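Notebooks > Crabtree Robotics Club > Arm project

Sat 4 October – frame task, human demonstrations

Head camera on, desk against the wall, A4 document frame as the object. The aim is a set of demonstrations of taking the back off the frame, putting a sheet in and closing it up again, which we then cut into steps for the Tirkurard arm. 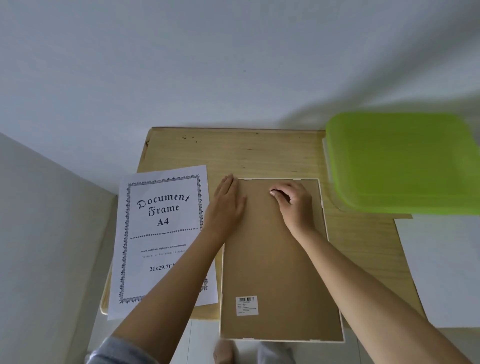 We settled on the frame after dropping the jar and the zip bag in September. The jar was too easy and the bag was hopeless for our gripper. A frame has a rigid part, a flat part and small clips, and the order of the steps matters. It is also one of the tasks on the Werkia student challenge list, so the work counts towards our entry.

Protocol as used in this session:

Start with the frame face down, portrait, middle of the desk.
Left hand holds the backing, right hand does the clips.
Lift the backing out, lay it to the right.
Old insert out to the left. New sheet in, printed side down.
Backing on, press at the corners, clips closed.
Hands off the desk for a slow count before the next one.

That last step is new. In the September recordings we ran one attempt into the next, and whoever was cutting had to guess where each began. With the pause the cutting script finds the gaps on its own. It missed one, where the pause was too short. Fixed by hand.

Recorded 16 attempts. Kept all but 2. In the first of those I put the backing in the wrong way round and had to start again. In the other I leaned forward so far that the clips went out of view at the top. Both are in the rejects folder with a note, please don't delete them, we may want failed runs later.

Frame count after trimming the pauses is 1779 for the longest attempt and 573 for the shortest. That is a bigger spread than I would like. The long one is all clips. I was trying to do them with the thumb only, as the arm would have to, and it is slow. The short one was done in the ordinary way, with several fingers at once. I don't think we should mix the two in one training set. Proposal: label them "thumb" and "free" and train on thumb only to begin with. Free can go in the second batch if the first works at all.

Things to sort out before the next session:

1. Camera angle. Needs to come down a few degrees. When I stand upright too much of the picture goes to wall. The screw on the headband slips, so mark the position with a pen once it is right.

2. Clear the desk. Other things were left on it and I didn't notice until I was going through the footage. It doesn't matter for cutting the steps, but the detector picks up any flat white sheet as a possible insert. Either clear the desk or leave clutter there on purpose and move it between attempts. I would go for the second, but it should be agreed first and written down.

3. Sleeves. Pushed up or down, pick one for all demonstrators. The hand tracker lost my left wrist a few times and I suspect the cuff.

4. Clips. They loosen with use. By the end of the session they needed much less force than at the start, so the later attempts look easier than they should. We need a second frame and should swap halfway.

Ran the hand tracker over the kept attempts afterwards. Right hand is good nearly all the way through. Left hand is good while it lies flat and poor when it goes under the edge of the backing to lift, as expected. Bestura (the labelling tool) now opens the files without complaining about the time stamps – the fix was to export at a constant rate. Setting is saved as a preset called "frame task", use that one.

Not done: nothing tried on the arm itself. The fingertip pads are still the old ones and they slide on card. New pads are printed but not glued.

Files are on the shared drive under arm project, frame, raw. Cut versions go up once the labels have been checked by a second person. If you take this on, start with the thumb attempts.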